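Kundura Pauses Deliveries of Its Trakach Tabletop Arm After Gripper Fault, and Offers a Free Fix to Every Customer

Kundura, the maker of the Trakach tabletop robot arm, is asking all owners of the current model to stop running it without someone beside it until a small part inside the gripper has been replaced. The part is free, the shipping is free, and anybody who would sooner have us do the work can send the whole gripper back at our expense. We are very sorry for the bother, and we would like to tell you plainly what happened.

The Trakach gripper is meant to hold its grip when the power drops. If somebody trips over a cord or a breaker goes, the fingers should stay just where they are until a person tells them otherwise. In April, a customer wrote to let us know that hers had done the opposite. The power blinked, came back a moment later, and the fingers closed harder than they had been told to. She had been reaching in to straighten a block at the time and got a pinched fingertip, which we are relieved to say was sore for an evening and nothing worse. She was very kind about it, and she sent us her log files the same night, which saved us days.

After her letter we went back through our support mail and found eight more reports that sounded like the same thing, most of them filed as "drops object" or "squeezes object" and answered one at a time. They should have been put together sooner – that was our mistake, and we have changed the way those messages are read.

The trouble comes from a spring clip supplied to us by Ternon, who have been open and helpful all the way through. In one production run the clip was seated a little too loosely. When power returns, the gripper can misread its own position and try to close past the point it was given. The run went into 912 grippers, all of them shipped with a gray label on the underside of the base. Arms with a white label are not affected, though their owners are welcome to write to us all the same if they feel uneasy.

"I have a Trakach on my own kitchen table, and my kids use it, so I took this one to heart," said Aldana Durán, who leads product safety at Kundura. "We could have sent out a software patch and called it a day, and a patch is coming too, but I wanted the clip out of there. People put their hands near these arms all the time, because that is how you work with them, and they ought to be able to do it without thinking twice."

The replacement clip has been through 3,000 power cuts on our test benches, with the gripper holding blocks, discs and other small pieces of the sort our customers sort and stack every day.

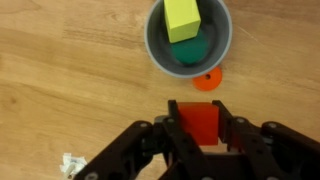
In those tests the fingers kept their set position each time the power came back, and the outside lab at Nasution, which repeated the work on its own benches, reported the same result. Deliveries of new arms will start again once every gripper in our warehouse has been refitted.

Owners with a gray label should switch the arm off at the wall before reaching between the fingers, and should please leave it off overnight and whenever the room is empty. Repair kits begin shipping on Tuesday, in the order the arms were registered. Each kit holds the new clip, a small driver and a printed guide with large drawings, and most people will need nine minutes or less to do the swap. Schools and libraries with several arms can ask for a visit instead, and we will gladly come to you.

If you bought your Trakach secondhand or never got around to registering it, please write to the Kundura support desk with the number on the label and we will add you to the list.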